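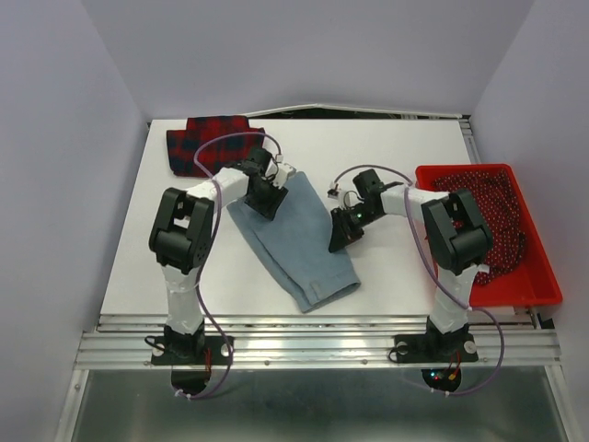 Folding is what you do to cloth when you have run out of drawers to stuff it in, one reader of our first edition wrote, adding that the old version of this chapter had taken forty minutes of her life and left her shirts exactly as they were. The authors have considered this remark from several sides and decided that it is fair. The old chapter began with the history of the linen press. The history of the linen press has been moved to the appendix, where those who miss it can visit.

Chapter 16
Folding, Stacking and the Bin in the Meantime

By the end of Chapter 15 you had a load of clean, dry cloth and, if you did the exercises, a fairly low opinion of your dryer. This chapter takes the load from there to the shelf. The distance is often less than ten feet. In most households it takes longer to cover than washing and drying put together, and a good part of the load never makes the trip at all. It gets worn straight out of the basket, and then it goes back in the wash, and the shelf stays very tidy.

We will use three terms throughout. They were set out in Chapter 2 and have probably been forgotten, so they are given again.

Flat: a piece laid out on a surface with no layers except the ones it was sewn with. A pillowcase lying flat has two layers. A bath towel has one. A fitted sheet is never flat, whatever you may have been told, and it has Section 16.5 to itself.

Packet: a piece folded to the size and shape in which it will be stored. The packet is decided by the shelf. People who decide on the packet first and measure the shelf second are the reason closet doors get taken off their hinges.

Heap: everything else.

A heap is a perfectly respectable state for cloth to be in. Look again at the opening picture and you will find one, the dark red piece with the pale dots, bunched up in the red bin. The blue-gray cloth and the plaid one have been folded. A work surface in the middle of a job nearly always holds both kinds, and a student who feels that every piece must be dealt with at once will usually end up holding a sleeve in each hand and a sock under the chin.

16.1 Why fold at all

There are good answers to this question and there is also the usual one, which is that your mother did.

Space is the answer most people give, and it is the weakest. Cloth takes up very nearly the same room whether you fold it or squash it, and a determined person with a knee can get more sweaters into a drawer by squashing. What folding gives you is a drawer you can take one sweater out of. Squashed cloth comes out as a group.

Creases are a better answer. Cloth that sits will crease. You have no say in that, but you do get to choose where. A fold puts the crease along a straight line that you picked, and a heap puts creases wherever the weight happened to fall, generally across the front. Cotton and linen hold on to creases the way some families hold on to arguments. Wool forgives a great deal. Polyester does not seem to notice either way.

Then there is finding things. A packet shows you one clean edge, and from the edge you can tell the good tablecloth from the one with the gravy. A heap shows you whatever was thrown in last.

We are asked every year whether folding is also calming. Some people find it so. Others find it about as calming as filing, and they will get the same shelf.

16.2 The long fold and the short fold

Almost everything in this chapter is made of two moves. The long fold brings one long side of the piece over toward the other, and leaves you with something narrower. The short fold brings one end over toward the other, and leaves you with something shorter. Any packet can be reached by some run of longs and shorts. The order matters more than you would think.

Start with the long fold unless you have a reason. A piece that has been narrowed first is easy to carry, easy to turn, and can be shortened to suit any shelf at the last moment. A piece that has been shortened first tends to fan out at the open end, and you will chase that end around the table until supper.

The blue-gray cloth in the picture is folded into a long, roughly rectangular shape, with its layers showing along one side. Note the word roughly. Beginners lose a lot of time trying to get the edges of a big soft cloth to agree with each other to the width of a thread. They won't. Thick edges creep outward as they go over one another, and the inner layer always comes up a little short. Set the fold on the side that will face out of the shelf and let the other side do what it likes. It will be facing a wall.

Not every folded piece is a rectangle, either. The plaid cloth has a stepped outline, one section narrower than the other. You will meet stepped shapes whenever a piece is wider at one end than at the other to begin with, or whenever the top layers have been brought over less far than the ones beneath. In the first case the step is honest and you can usually lose it with one more short fold, wide part over narrow. In the second case you may open it up and start again, or you may put something on top of it. Both methods are in wide use.

Checks, plaids and stripes deserve a sentence of their own. They are the best cloth to learn on, as the pattern gives you ready-made lines to fold along, and the worst cloth to be careless with, as it tells every visitor precisely how crooked you were.

16.3 The bin

Somewhere on or beside your work surface there should be a container for what hasn't been done yet. We call it the bin. It can be a basket, a tub, a dishpan or a box that printer paper came in. The Đào laundry tub, which older readers may have inherited, does very well if you can stand the color.

Shallow is better than deep. In a deep bin the last pieces have been under everything else since the dryer stopped, and they look it. A shallow bin fills up fast, which is annoying, and that annoyance is what gets it emptied.

Keep the bin to one job. The unfolded go in, and nothing that has been folded goes back. This sounds too simple to need printing. Yet in our trial class of 23 students, every one of whom had read the rule aloud, finished packets were found in the bin before the first coffee break. When asked, the students said that it had seemed like a nice place to put them.

A bin is also allowed to be partly bare. You will feel a strong wish, on seeing some open floor in it, to fetch more laundry. Finish what's there.

16.4 The surface

A table is best. A bed is second best and has the advantage that you can't go to sleep until you are done, though many have found a way around this. The floor works for sheets if you do not own a cat.

What you want is a surface that is smooth, clean, a few inches below your elbows, and wide enough to take your largest piece after a single long fold. It needn't take the piece flat. Very few homes have a table that can hold a double sheet flat, and the ones that do tend to have somebody else to fold it.

Pale surfaces are kind to you. Lint, loose threads and the mystery sock show up at once against white. On a dark table you will find them the next morning, usually on your sleeve.

Square up the piece to your own body. The edge of the table is a fine guide if the cloth is small, but a large cloth laid on the slant is often the only way to get the whole length on, and there's no shame in it. Walk around to the end you are working on. Reaching across is how the far corner gets dragged into the near one, and how backs go.

Folding boards, such as the Rekport and the hinged Ornenow, will turn out one size of packet all day long. They are excellent if you own one size of shirt. Readers running a linen service should see the Getutlow worksheets on page 241, where board work is treated with more respect than we have managed here.

Before you go on

You will need the following for Section 16.5 and the practice that goes with it. Collect it now, in November or whenever you have got to this point, and leave it out where you will trip over it.

One bath towel
One pillowcase
One piece in a check or plaid, any size
One large cloth, such as a light blanket or a tablecloth
One bin, shallow
One fitted sheet, to be left in the next room until called for

Practice 16-A

Take the large cloth and make a packet that fits the shelf you mean to keep it on. Measure the shelf first. Write down the run of longs and shorts you used, for example L, L, S. Open the cloth, change the order, and make the packet again. Keep whichever one you could carry across the room by one hand without it becoming a heap.

Practice 16-B

Fold the checked or plaid piece twice, once following the lines and once with your eyes on the window. Leave both results where the rest of the household can see them, or, if you have only the one piece, draw the second from memory. Do not ask for opinions. They will arrive.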